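12/10/2000
by Oleksandra Yurchenko

What a day, what a day! I finally got to the end of the old Etancombe parish register, the one that starts in 1709, and I am so full of it that I can't sit still. Eight evenings of squinting at loops and blots and I can read the clerk's hand almost as fast as print now.
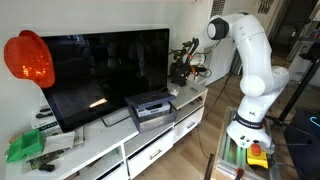 Page last changed: 12 hours after posting (two spellings fixed)

The best find is a family called Kadlec. How did a Kadlec get to Etancombe in those days? He's down as a bell founder, then four pages on as a "bell man," and then he has four daughters baptized one after another, every one of them in July! I laughed out loud. The clerk spells the name differently each time and by the last girl he has given up and put a K with a long tail.

I called Dedia right away and she was just as thrilled as I was. She thinks he came over to recast the tenor bell, the one that still sounds a bit flat on wet mornings. I want it to be true so badly. She's going to look through the Toron papers for a bill or a receipt (those people kept everything, even a note about a lost goose).
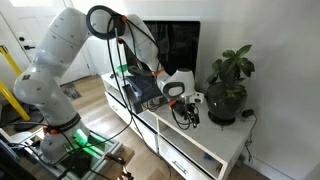

The white media cabinet, with its drawer.

Soup for supper, and I let it catch on the bottom because I was copying out the July entries in my good notebook. Still ate it. The green ink was a great choice, it looks wonderful on the cream paper and doesn't come through on the other side. 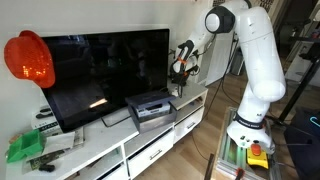
Oleksandra Yurchenko

Tomorrow I start on the burials, which sounds gloomy but I can't wait. If our bell man stayed he has to be in there somewhere, and maybe one of the girls married a local boy. Must remember to buy pencils, and to give Dedia back her magnifying glass. Or ask if I can hang on to it another week!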